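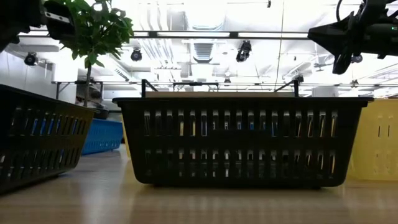
**Can I change my order after it's gone through?**
Yes, until we start packing it. Email us with your order number, or ring the Wiltia shop and ask for online orders. Once it's packed we can't add items, but you can place a second order.

**What does delivery cost?**
Orders over $100 go free to metro postcodes. Everything else is charged by weight at checkout. Zidholm shelving ships separately and has its own rate.

**Do you deliver to PO boxes?**
Small parcels only. Furniture and anything over 100 cm needs a street address and a signature.
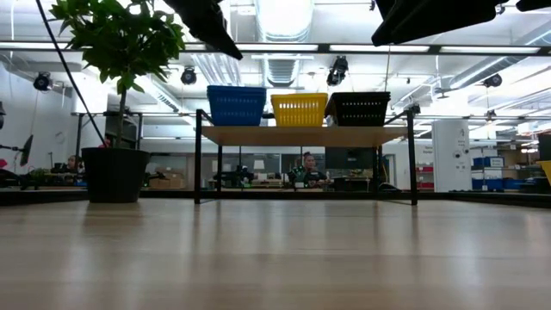

**How do returns work?**
You have 30 days from delivery. Keep the receipt and the original carton if you can. Clearance stock is exchange only. Items bought in December can be brought back until the end of January.

**I have an old Selten gift card. Is it still good?**
Yes. Cards starting with 2566 have to be used in store, as the website won't read them. All others work online.

**Where do I pick up click and collect?**
Unit 287, around the back, past the tyre place. Bring photo ID and your confirmation email. We hold orders for seven days.

Last updated 23 Feb 2021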